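Course Handout 4: Comparing Hand-Held Grippers
Instructor: Karthik Gunawardena
Lab section, February

Bring this with you to the lab. You'll be writing on it, so print it single-sided if you can.

Last time we talked about arms and controllers, and a lot of you stayed after to ask about the other end of the problem: the part that touches things. I was thrilled, as that's my favorite part. This handout covers the hand-held pair, how to look at a wrist view, and the comparison you'll run on the two finger pads we have, the Vulotlow pad and the Zevton pad. Read sections 1 and 2 before you come in. Sections 3 to 5 will make more sense with a gripper in your hand.

1. What we mean by "comparing"

Two grippers can both pick up a pen. So can a pair of kitchen tongs. A comparison only tells you something when the task is hard enough that one of them starts to fail, and when everything else stays the same between runs: same table, same object, same starting position, same person holding the handles. Swap the pad, keep the rest.

Write down the failures in words as well as marks. "Slipped" is weak. "Slipped toward the fingertip when I turned my wrist" is something we can use, and it will save you a lot of head scratching when you come to write up.

2. Reading the wrist view

The camera on the gripper tool sees what your fingers see, more or less. Spend a few minutes with this view before you touch anything. Look at where the finger blocks sit when they're open, how much table you get between them, and how far up the view you have to look to find your target. New people nearly always watch the fingertips and lose the object.

Look at the light too. A glossy table throws back a wide band of glare, and thin white parts can get hard to find when they drift into it. Wood grain is another one: curved lines and small scratches give a tracking program plenty to hold on to, which is great, until a shadow from a finger slides across them.

And check the pads! Textured black pads pick up dust and specks very quickly. Dust changes grip. Wipe both pads before each set and write the time next to it on your sheet.
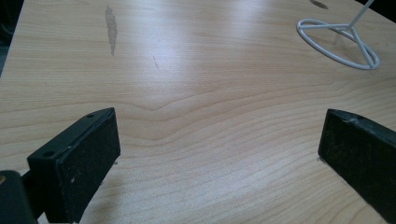 3. The task: cloth on a wire rack

I love this task. The rack is thin rod, so there is very little to grab, and the cloth has no fixed shape, so you can't plan one grasp and repeat it. You get both problems on one small table.

Steps for each run:

Set the rack near the middle of the table with its ring base flat.
Drape the cloth piece low on the rack. Don't arrange it neatly.
Start with both grippers open, near your edge of the table.
Say "go" out loud and start the recording.
Steady the rack with one gripper. Lift the cloth with the other.
Move the cloth up to a hook on the top tier and let go.
Open both grippers fully before you stop the recording.

A run counts as good if the cloth stays on the hook after you release it and the base never leaves the table. If the rack tips and you catch it, mark it as a catch. Catches are their own column, please don't hide them among the good runs. They turned out to be the most useful column on the sheet last term.

4. Two hands, two views

The wrist camera is wonderful for the last inch and poor at nearly everything before it. For the reach you want the head view, which takes in both grippers, the rack and the table edges together. When you go through your runs, play the two side by side and note the moment you would switch from trusting one to trusting the other. Different people pick different moments, and I'd like us to argue about that in class.

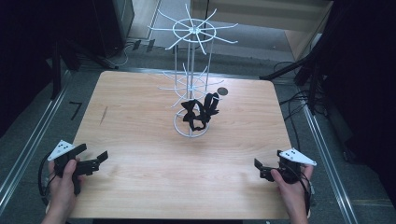 The marker plates matter more in this view than in the wrist view. Their dots let us work out where each gripper is and which way it's tilted, so keep them facing up where the head camera can get at them. Roll your wrist too far and the plate turns away. You won't feel it happen - you'll only find the gap later, in the data. Cables are the other thing to watch. Let them hang to the outside of each hand, and if one starts to pull on your wrist, stop and reset before the next run.

Hold the handles lightly. A tight fist makes the tips shake, and then you end up scoring your forearm instead of the pad.

5. Sampling and how many runs

Our shared set from earlier sections has 2,000 recorded runs. After removing the ones with missing marker data we were left with 1,296, and that is a painful loss for something you can mostly prevent with your wrists. Of those, 500 use the cloth task exactly as written in section 3, and these are the ones you should compare against.

Each pair does four runs per pad, then changes over and does the other pad. Half the pairs start with Vulotlow and half with Zevton, so that practice doesn't favor one of them. Check the list by the door of the Strickland room for your starting pad.

Four runs won't settle anything alone. Pooled across the class they start to get interesting, and you'll have a much better sense of what the numbers stand for once you've dropped the cloth a few times yourself.

6. For your write-up (two pages at most)

Your run table, with the good, catch and fail columns kept apart.
A short account of one failure, told from both views.
Which pad you would choose for cloth, and whether you'd choose the same one for steadying the rack.
One change to the task that would make the two pads easier to tell apart.

On the third item, feel free to say one of each. Mixed pairs are allowed, and I'd be very curious to see someone try it.

Optional reading: the Cakton notes on soft contact, first half only. The second half uses math we haven't reached yet - have a look anyway if you're keen.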